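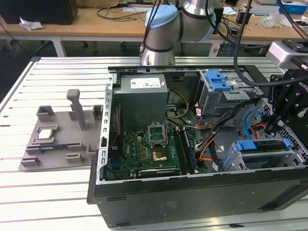

Figure 7.1 Desktop tower with its side panel removed, on a slotted aluminum workbench.

Chapter 7
From Summary to Argument

If you have worked your way through the last two chapters, you now have a stack of reading notes, a margin full of question marks, and (I hope) at least one passage you keep going back to. You may also have that sinking feeling most of us get at this stage, when we know a book pretty well and still have no idea what to say about it. Please don't worry about that. It's a perfectly good place to begin, and I have begun there more often than I would like to admit.

Our main text for this chapter is The Sunmont Ferry, the short novel reprinted in full in the back of this book. You'll remember the outline. A young ferry hand leaves the river town of Sunmont to look for an older brother in the port of Viltano, finds that the brother has taken a new name and a new family, and goes home again without speaking to him. That's 124 pages of story in three lines, and there is nothing wrong with those three lines. They are a summary, and a fair one, and your reader may well need them.

The trouble starts when the summary keeps going. You write a paragraph on the crossing, then a paragraph on the boarding house, then one on the fish market, and before you know it you have 900 words and the only thing you have told us is what happened next. I think we all do this because it feels safe. The plot is right there on the page and it can't be marked wrong!
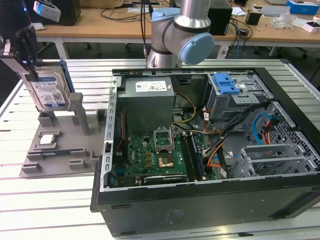 Figure 7.2 Power supply, motherboard and open CPU socket inside the case.

So how do you get from one to the other? Let's look at two sentences a student might write about the scene on page 29, where the ferry hand stands across the street from the brother's house and watches the lamps being lit.

First version: The ferry hand stands outside the house until all the lamps are lit and then walks back to the harbor.

Second version: By having the ferry hand count the lamps the way passengers are counted at the landing, the narrator lets us feel that the brother's family has already been sorted into the people who are on the other side of the water.

You may not agree with the second version, and I'd be pleased if you didn't. You can go back to the page and quarrel with it. You might say the counting is just a nervous habit, or you might point out that the ferry hand loses count halfway through, which would make for a lovely paragraph of its own. With the first version there isn't much to do except nod.

Notice too that the second version still has some summary in it. We still learn about the house and the lamps. The plot has been folded in where it's useful, a little at a time, and that is the skill we'll be practicing for the rest of the chapter.
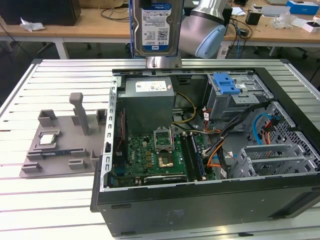 Figure 7.3 Hard drive, 1.0TB, held upright in the gripper.

Before You Read On

Take out your notes on The Sunmont Ferry and find the passage you marked most heavily. Copy out one sentence from it by hand, and under it write down anything about the wording that strikes you as odd, even if it seems too small to matter. Keep this page. We'll come back to it in Section 7.3, when we build a working thesis, and again in the 500-word paper at the end of the chapter.

If you are using the Hourani poems in place of the novel, choose a single stanza and do the same. "Sevik in Winter" works especially well, though it does take a couple of readings before the last stanza opens up.

7.1 What Your Reader Already Knows

Let's start with the person on the other end of your essay. In most classes your reader has read the book, probably more than once, and would be glad of a reminder here and there but doesn't need the whole journey over again. Try to picture someone who finished the novel a month ago and is sitting across the table from you with a cup of coffee, ready to talk.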